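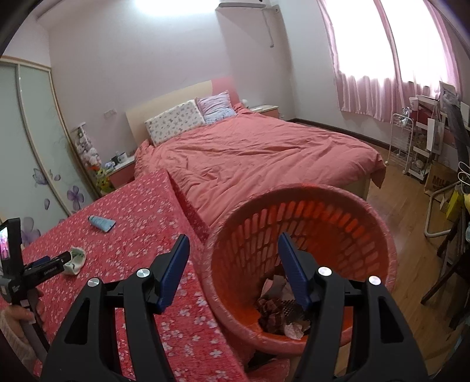 Fold nothing. That's my position on laundry and I've held it since July, when I worked out I was giving up a fair bit of every Tuesday night to a pile that gets pulled apart by Thursday anyway.

Okay, not nothing. Shirts for work. A good doona cover if Mum's coming. But socks? Undies? The kids' trackies? Straight in the drawer. They don't care. They're going on the floor again.

The bed is the problem, I reckon. Everyone sorts on the bed. Tip the basket out, spread it all over the sheet, and then it's nine at night and you can't get in. So you shove the lot back in the basket and its there again tomorrow. I did that for years. Sort from the basket, one thing at a time, and if you get bored halfway the rest is still contained.

I looked at the storage stuff too. Pilta do a sock divider with 20 little cells. Veloso want 217 bucks for a "laundry station", basically a trolley with opinions. Wouldn't have either in the house.
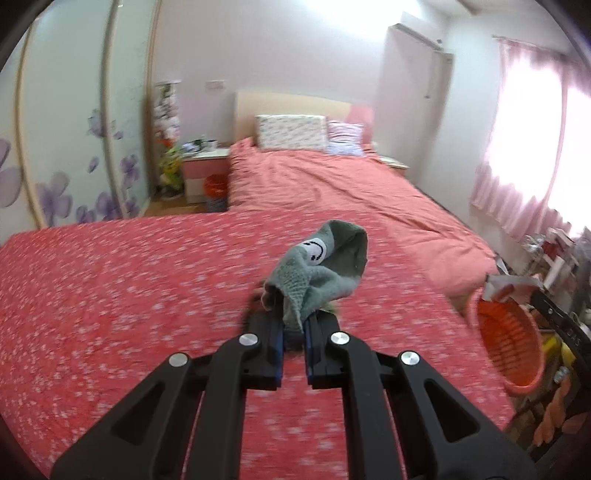
Grey sock, smiley patch. Easy one to match.

Which brings me to pairs. If a sock has a face on it, great, you'll find its mate in a second. Plain ones, buy the same sock over and over. Same colour, same brand, chuck the old ones. No more pairing, ever. Grab two and go. Kids can do it themselves at seven in the morning half asleep, and they do, mostly.

And the odd ones. Everybody keeps a bag of odd socks. Why. Give it one more wash and then it's a duster. I had a bag that moved house with us, twice, never opened.

What I will defend is getting it off the line the same day and sorted into people. His, hers, little one's. That bit matters. Everythng after that is for show. 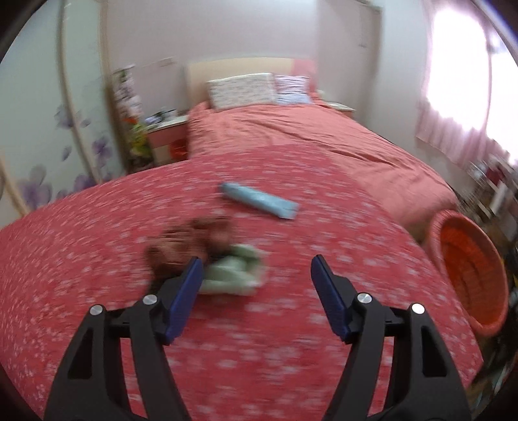 Aníbal Lobo wrote in to say I've got it backwards: folding is the only quiet part of his week, radio on, door shut, and he'd sooner give up the ironing, the vacuuming and possibly the garden before he let anyone take it off him. Fair enough. He can come and do ours.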